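The small table of Skasow

Published 2025-06-29

In the technical school of Skasow, the robotics club meets in a room under the roof. There are 24 members this year, and most of them had never written a program before they came. In March they started with Stilemholm, a project in which a simulated arm must learn to tidy a table. The club has entered it in the Ladimari competition, where 57 teams from different schools will show their work.

The rules of Ladimari are simple to read and difficult to follow. Each team receives the same virtual room and the same arm. The small objects are put in new places for every trial, and the arm has 3 minutes to bring them to the correct side of the table. During this time the students may not touch the keyboard.

At first the club wanted to write every movement by hand. This went well for one arrangement of objects and badly for all the others. After some weeks of discussion the students changed the method. Now they guide the arm themselves many times, save these movements, and let the program learn from them.
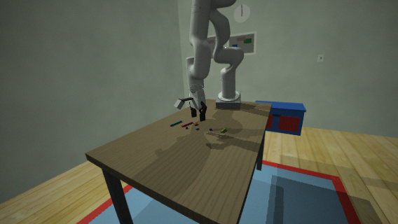
Thin bars and tiny pieces

The coloured bars gave the students a lot of trouble. When a bar lies diagonally on the wood, the two fingers must turn to the same angle before they close. If the angle is a little wrong, the bar jumps away, and sometimes it falls on the rug. The bright green block is much more friendly, and new members always begin with it.

Shadows are another subject of long conversations. The dark blue pieces are not easy to find on a brown surface when the shadow of the arm passes over them. One group of students now works only on the lighting, and they change it a little for each training run.

What comes next

The club shares its computers with the Dmytriv evening courses, so the long training runs must wait until the night. In the morning the first student to arrive opens the results and writes them on paper by the door. The best result until now is 8 good trials one after another. The team would like to have a longer series before the competition, and they still have to write their report in English.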